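Small Contractors and Site Safety Advice: What Gets Read and What Gets Filed
Student project report by Abdul-Rahman Gbeho
Submitted 25/07/2025

When I started this project in April I thought I would be writing about hard hats and scaffolding, and I have ended up writing mostly about paperwork (my tutor did warn me!). My question was a simple one. When a small building firm pays an outside safety adviser to prepare a plan for a job, how much of that plan reaches the people doing the work?

Two firms were kind enough to let me in. Grilard does house extensions and loft conversions, and Prestar fits out shops and small offices. Both of them buy their safety advice from the same consultancy, Sarkar, and that made comparing them a good deal easier than I had feared. I am very grateful to everyone who put up with me, especially the site managers, who had better things to do at seven in the morning than talk to a student with a clipboard.

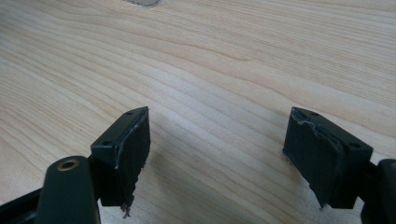
Why would a small firm pay for outside safety advice when it could write its own plan?

Mostly it comes down to time. The owner of Grilard told me she could write a decent plan herself, and used to, but it ate up her evenings and she was never sure she had kept up with changes in the rules. Prestar gave a different reason, which was that the bigger clients ask who prepared the plan and like to see an outside name on it.

I handed out a short questionnaire across both firms and got 75 back. The questions covered whether people had seen the plan for their current job, whether they had read it, and whether they could name one thing in it that applied to their own task. I also read through the plans themselves. The longest was 131 pages, for a shop refit on Flundau Street, and I will admit that I needed a whole weekend and a lot of coffee to get to the end of it.

Most people had seen the plan, in the sense that they knew which shelf it was on. Far fewer had read it. What they did remember, and remembered well, was the morning talk. At Grilard the site manager picks a single page from the plan each day and goes over it before the tools come out, and the crew there could tell me about dust, lifting and where the deliveries were coming in without stopping to think. 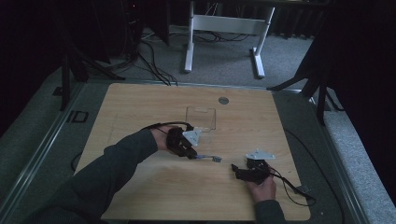
Prestar holds its talk once a week, and it runs longer and covers more ground. People liked it well enough, but several of them mixed up that week's points with those from an earlier job. I should be fair here and say that Prestar moves its crews between sites much more often, so a daily talk would be harder to organize, and I don't want to make the comparison sound tidier than it was.

When I took my early findings back to Sarkar, the adviser there was very generous about it. She said she had been asking clients for years if they wanted a shorter version and they nearly always said the long one looked better. We sat down together and tried pulling out a four-page summary for the Flundau Street job, with the full plan kept behind it for anyone who needed the detail. The manager on that site has asked to keep using it.

If I had more time I would follow one job from the first meeting to the last day, and I would talk to the subcontractors, who are barely in my results at all. The questionnaire and the blank summary sheet are in the appendix, and other students are very welcome to borrow either of them.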